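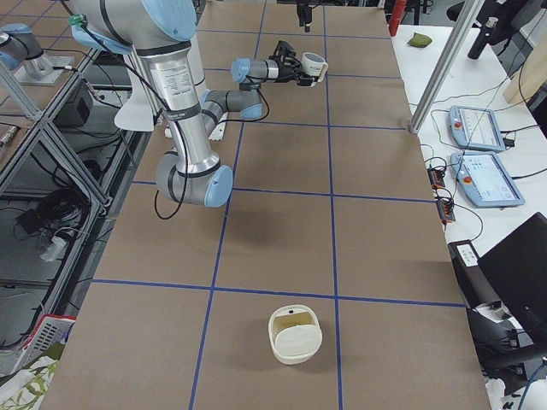
Week 6: Grids, Sampling, and the Field You Can't Count

Counting every dandelion in a meadow is possible, in the sense that running for mayor is possible. We divide the ground into plots, pick a few, and count those.

The Folimbridge meadow is 3000 square meters. At one square meter per plot, that makes 3000 plots, and we sample 100. 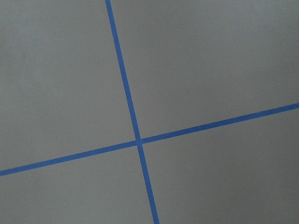 Fig. 6.1. Two lines of tape crossing.

Last October's class found 517 plants in its 100 plots. Mean: 5.17 per plot. Scaled up: 15,510 plants. Please don't report this as a fact about dandelions — it is an estimate, and it wants an error bar.

Choose plots with the random number table. "I walked until it felt random" earned 13 of you a note from me last term.

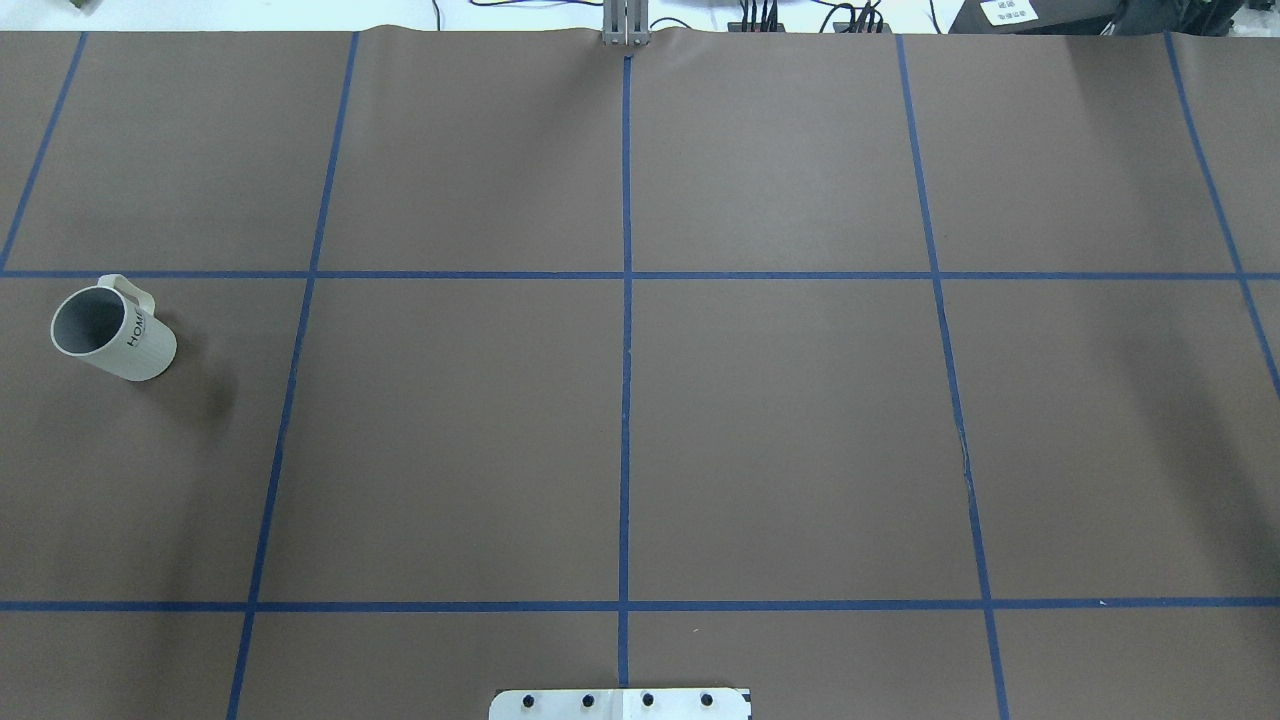
Fig. 6.2. Brown paper, blue tape, rectangular cells.

Edge rule: a plant on the top or left line counts, one on the bottom or right doesn't. Arguing with the plant is optional.

Reading: Gaber, chapter 4, skipping the poem.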